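Open House at the Grocery Shelf That Isn't There

A day in Firkville with the people teaching robots to put away the shopping, one simulated carton at a time

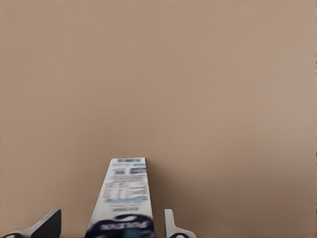 A simulated carton between the open fingers of the gripper, in the wrist view visitors saw at the Firkville open day.

The line for the second demo station went out the door and halfway down the ramp, and I was happy to stand in it. Ahead of me a girl of maybe ten was explaining to her grandfather that the robot inside the computer and the robot on the bench were the same robot, sort of, except that one of them could be dropped off a cliff. He wanted to know who was dropping robots off cliffs. She told him it was a figure of speech.

Brurita has its lab in an old seed warehouse at the east end of Firkville, across the tracks from the bus depot. The company makes software that trains robot arms to handle packaged food: cartons, boxes, pouches, the odd jar. It opens its doors to the town once a year, and this year it got 200 people, which is a lot for a building with one restroom. There were paper cups of lemonade and a table of cookies cut in the shape of a two-finger gripper. (They broke at the fingers. I ate several.)

I've been to my share of robot demos, and most of them work like a magic show. You stand behind a rope, the arm does its one trick, everybody claps, and you go home knowing less than you hoped. What I loved about this one is that Brurita put the practice on display. You could watch the thing learn, and you could watch it be terrible!

The first stop was the simulator, which the staff call Idard. It runs on a row of desktop machines along the north wall, and each monitor shows a kitchen that doesn't exist. There's an overview, like looking down into a dollhouse with the roof off, and then there's the wrist view, which is what the robot itself gets to see. The wrist view is wonderfully odd. Most of the time it's a lot of tan wall and a couple of gray fingers poking up from the bottom. You get a carton between the fingers, white with blue print, the whole thing smeared with blur, and you have to remind yourself that this is all the arm has to go on. It doesn't get to take a step back and look at the room.

I asked the engineer at that station why they'd bother with blur in a world where they could have everything perfectly sharp. She lit up. Real cameras smear when things move, she said, and an arm that has trained on nothing but crisp pictures gets confused the first time it meets a real one. So they put the mess in on purpose. They change the light, they change the color of the wall, they tip the camera a little. She scrolled through a few settings for me and the same kitchen went from noon to something like a thunderstorm.

The wall color, I learned, is a sore subject. For a long stretch last winter every simulated kitchen had the same pale green walls, and the arms got very good at picking up cartons in pale green kitchens. Then somebody repainted the test corner of the real lab, and the success rate fell through the floor. Now the software shuffles the paint.

A tall carton is a harder object than it looks. It's narrow one way and wide the other, so the gripper has to come at it from the right side or its fingers won't fit. Squeeze a full one too hard and the sides buckle. Squeeze too gently and it slides down through the fingers. And if one finger touches before the other, the carton tips. The engineer had me hold my thumb and forefinger on either side of a real box of rice milk and close them slowly with my eyes shut. I bumped it with my thumb and knocked it over. She said that was also the arm's favorite mistake.

In the simulator, the gap on each side of the carton matters a great deal. If the carton sits closer to one finger than the other, the arm can shift over before it closes, or it can close anyway and let the box get nudged toward the middle. Both can work. The second is faster, and it goes wrong more often with tall, light packages. Visitors could vote on which one the arm should try, by way of two big plastic buttons, and the children voted for the fast one every single time. You can guess how the kitchen floor looked.

Then came the part the line was for. Sheikh is the real arm, bolted to a steel bench in the middle of the room, with a shelf in front of it and a bin of groceries off to the side. It has been running since March. The job on show was simple to say: take a carton out of the bin, stand it on the shelf, go back for another. It moved more slowly than I expected, with a small pause before each grasp that made it look as if it were thinking the matter over. I know it wasn't. I still leaned forward each time, and so did everybody else.

The crew set it a goal of 9 cartons for our group. It put the first few away without any trouble, and people started chatting. Then it caught one a little off center, the carton swung, and the arm stopped with the thing hanging crooked in its fingers. The whole crowd sucked in its breath. It lowered the carton back into the bin, opened up, moved over a bit and tried again. That one got the biggest cheer of the afternoon, much bigger than the clean grabs did.

A man near me asked the question I'd been saving, which was why anybody needs a robot for this. The operator running the bench took it seriously. Brurita isn't trying to put an arm in every kitchen, he said, at least not soon. The first users they have in mind are food pantries and small distribution rooms, where the same few people lift the same boxes for hours and go home with sore wrists. The local pantry has agreed to a trial later in the year. It will be one arm, working one shelf, with a person beside it the whole time.

He was also frank about what it can't do. Bags are bad. Anything clear is bad, since the camera looks straight through it. Cartons that have been opened and folded shut again are a nightmare, because the top is never quite the shape the software expects. A woman from the neighborhood held up a bunch of bananas from her tote and asked about those, and he just laughed and shook his head.

I went back to the simulator stations at the end, when the crowd had thinned, and got a turn at steering. You use a small handheld controller, and you can only look through the wrist view. I found it much harder than I expected, and a whole lot of fun. Up and down are fine. Forward is where it falls apart, as the carton looms up at you from a low angle, its sides leaning in toward the top, and it's tough to judge how much room you have left. I rammed it twice. On my third try I got the fingers on either side, held my breath, and closed them. It stayed put. A boy waiting behind me said, "Okay, that was pretty good," and I've been living on that review all week.

My tries went into the pile, too. Brurita saves the visitor attempts, good and bad, with no names attached, and uses them to show the software how people go about the job. The engineer told me the bad ones are useful. A person who misses and then recovers has shown the arm something a perfect grab never will, and there were plenty of us missing that day.

There are things I'd still like to know. I'd like to see the trial at the pantry, with dented boxes and somebody in a hurry. I'd like to see how the arm does when the shelf is nearly full and there's only a slot left. The staff said they want to see that as well. They were easy to talk to all day, and when they didn't have an answer they told us so.

On the way out I passed the girl from the line, who was now at the cookie table with her grandfather, picking up gripper cookies with two straws. He was timing her.

Brurita's next open house in Firkville will be announced in the spring. Admission is free, and the simulator stations are open to all ages. Wear shoes you can stand in.

Posted 05/06/2025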